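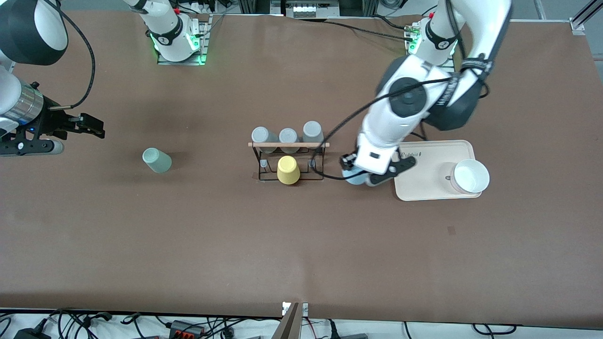 Unit 2: Cup Storage and Tray Setting
Housekeeping and Table Service, Ramgate Evening Course
Notes by Jahangir Weerasinghe

Read these notes before the practical. Bring them with you, along with a clean dish towel.

1. Why cups are stored upside down

A cup stored with the opening up collects dust and crumbs. Turned over, it stays clean inside, and any water left from washing can run out. The drawback is the rim. If a cup stands upside down on a flat shelf or table, the rim touches whatever was on that surface, and damp air is trapped inside. Wipe the surface first, and dry the cup all the way before you set it down.

A rack gets around most of this. Air reaches the inside of the cup and the rim stays off the table.

2. Parts of a cup rack

Terms used in this unit:

Frame – the wire body that carries the weight.
Bar – the horizontal piece across the upper part. It may be wood even when the frame is metal.
Upper tier – the top row of cups.
Lower tier – the places farther down, often with pegs.

Wood and wire are cared for differently. Wire can be washed with dish soap and a soft brush. Wood should be wiped with a damp cloth and dried right away. Do not soak a rack that has a wooden bar.

3. Loading order

Fill the upper tier first, and keep cups of one color together. In the class set, the three gray cups go at the top. The yellow cup belongs lower down. The last cup, the pale blue-green one, is the one we use for practice in picking up and setting down.

Hold a cup by the side, well away from the rim. Lower it straight down. Do not slide it along the bar, as this scratches the glaze on ceramic cups.

On a partly loaded rack, check that the cups are settled before you move on. One that sits higher than its neighbors may need a small turn.
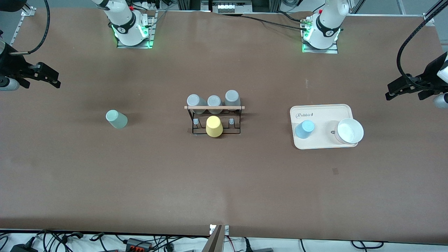 4. Setting the tray

Place the tray beside the rack with enough room to get a hand between them. The cream tray has the word "Rabbit" printed near one corner. Turn it so the word reads correctly from where you stand – this gives everyone the same starting position.

Cups are turned right side up only when they are about to be used. For a tray that will wait, leave them upside down on a clean napkin.

5. Before the practical

Read pages 80 to 82 in the course binder. Write down two differences between the Wavholm and Skastness methods of drying cups, and be ready to explain which you would use in a small kitchen.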